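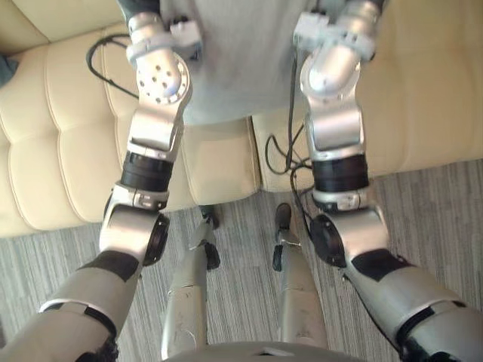

Recording a usable demonstration is the first thing new members of the Drestdale robotics club learn, and it takes most of a session to get right. The steps below cover the Clurero project, where students guide a two-armed robot through household jobs and save each run for training. Work with one person facing the robot and one at the laptop. The person facing it should be close enough for both grippers to come up on either side of their shirt, as they do at the sofa, without having to lean in. Loose clothing is fine if the arms are moving slowly. Tie back long hair and take off lanyards.

Before you start

1. Book the room for at least 60 minutes. Setting up takes 15.
2. Start the Clilel recorder on the laptop and make a new folder with your initials and the job name.
3. Check that all the camera views are live. Restart the recorder if one is frozen.
4. Walk the cables from end to end. Lay them flat on the carpet and keep them away from your feet and from the joints.
5. Agree who is on the stop button. That person does nothing else during the run.

Checking the hands

Bring each arm to the rest position with the fingers pointing at the floor. Open and close the hand twice and watch that the fingers move together. If one lags, write it in the log and tell Helmi Leinonen before going on. Don't try to free a finger while the arm is powered.

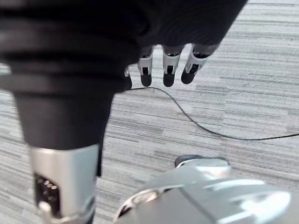

Fingers pointing down, with a cable lying on the carpet beneath them.

Recording a run

1. Say "ready" and wait for the other person to say it back.
2. Press record, then count to three before moving.
3. Do the job at an even pace. Pauses are fine, but don't go back and repeat a step.
4. When you finish, return to rest, count to three again and press stop.
5. Name the file straight away and mark it good, poor or discard.

A run should come out at no more than 900 frames. Longer ones have to be split by hand, and the Ojala workstation is slow at it. Our set stood at 1527 runs in December, including the poor ones, which we keep in a separate folder.
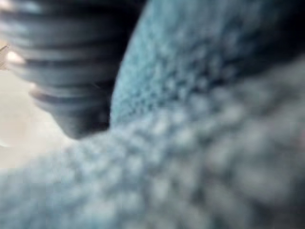 Do we need to record soft things differently from hard ones?
Use the same steps, but close the gripper more slowly and hold for a moment before lifting. Put "soft" in the file name so the runs can be sorted later.

Finishing up

Park both arms, switch off at the wall and copy your folder to the shared drive. Leave the log open at your page for the next pair.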